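Section 9: Setting the Tabletop

This section covers the covering, placing and clearing of items on a Skaretti work table. Complete Section 8 (Leveling the Table) before you begin. Part numbers are listed in the parts sheet packed with the table cover.

9.1 Items needed

Table cover, dark gray fabric (part 1408)
Shallow rectangular tray with raised rim (part 3489)
Red plastic cup
One utensil with a looped handle
Wooden-framed box with red panel
Dark green box
One bell pepper, yellow, fresh or artificial

9.2 Fitting the cover

1. Clear the table and wipe it with a dry cloth. Do not use polish.
2. Unroll the cover with the textured side up. If it has been folded in storage, leave it flat overnight.
3. Smooth the fabric from the center outward. Work toward one side at a time.
4. Tuck the excess under the rear edge and fasten it with the clips supplied.
5. Run a flat hand over the whole surface. Refit any part that lifts or slides.

Note: The cover shows lint and dried food. Use a lint roller between layouts. Machine washing shrinks the fabric and voids the Hivau replacement terms.

9.3 Placing the items

1. Set the tray at the lower left, rim up. Press lightly on each corner. A tray that rocks has a warped base and must be exchanged.
2. Place the cup behind the tray. Leave a gap wide enough for two fingers between the cup and the rim.
3. Check the blue pieces at the base of the cup. If one has come away, replace it before the cup goes back on the fabric.
4. Stand the utensil in the cup with the loop at the top. It may lean to either side.
5. Set the wooden-framed box to the right of center with the red panel facing the front of the table.
6. Place the pepper in front of the box, with the lobed end forward. Turn it until it rests without rolling.
7. Place the dark green box on the right side.
8. Leave the space between the cup and the wooden-framed box open.

CAUTION: Do not lift the wooden-framed box by its panel. Hold it by the wood edges, with one hand on each side.

CAUTION: A cut or split pepper stains the cover. Discard a fresh pepper as soon as the skin softens.

Note: A heavy utensil can tip the cup. If the cup tips when the handle is touched, change to a lighter utensil. Do not weight the cup with water or sand.

9.4 Lighting

1. Switch on the overhead light and switch off any desk lamps.
2. Look for glare on the tray and the pepper. Lower the overhead light one step if either is too bright to look at comfortably.
3. A faint shadow along the front edge of the tray is normal and needs no correction.

9.5 Clearing the table

1. Remove the pepper first and store it apart from the other items.
2. Take the utensil out of the cup. Wash both by hand in warm water and dry them fully.
3. Wipe the tray with a damp cloth. Abrasive pads scratch the raised rim.
4. Brush the red panel with a soft, dry brush. Do not wet it.
5. Return all items except the pepper to the Stuvatach storage bin, with the tray at the bottom.
6. Leave the cover in place unless the table is to be moved.

9.6 Changes in this revision

Step 6 of 9.3 was reworded at the request of Loan Nông. The washing note in 9.2 was added in December. Report errors in this section to Hòa Giáp, quoting the step number.
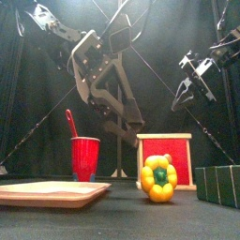 Figure 9-2. Tray, cup with utensil, wooden-framed box and pepper on the table cover.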